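Events > Talks > Speaker notes: The returns room, two years on

Last updated: 24 May 2022

Okay, start slow, let people sit down. Say hi, say I run the mixed returns room at Tadwood and I've never given a talk with a clicker before.

Then the before part. Every box that came back got tipped out and sorted by hand, 1,516 items on our worst shift in August. Sore wrists, lots of swapping stations, people quitting by spring. Pause here — folks in the room will know this one.

Tell the Skikus story. We called the new setup Skikus and everybody figured it meant layoffs. We should have talked to the crew first and we didn't. Own that. Two people moved to repairs and they like it better over there (they said I could tell you!).

Next slide. Mixed bins are the hard part: a rubber duck, a scraper and a crumpled drink can don't want to be picked up the same way. 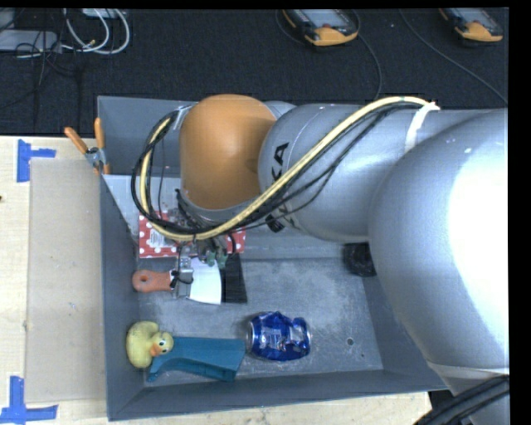
What happens to the people who used to do the sorting?

Most of them still work the same room, but they spend the shift on odd items, damage checks and setting up the next bin, and they got a pay step for the training.

Don't rush the next bit. The job got easier on the wrists and harder on the head. You're watching, you're deciding, you're waiting, and the waiting wore people out. We went to shorter turns at the screen after the Plekusen site told us they'd done it.

If there's time, do the 237 sticky notes from the crew. Read the rude one.

Finish with the ask: bring the sorters in before you buy anything. Then questions, and leave the Tawfik slide up.

Contact the events desk | © 2022 Tadwood | Back to top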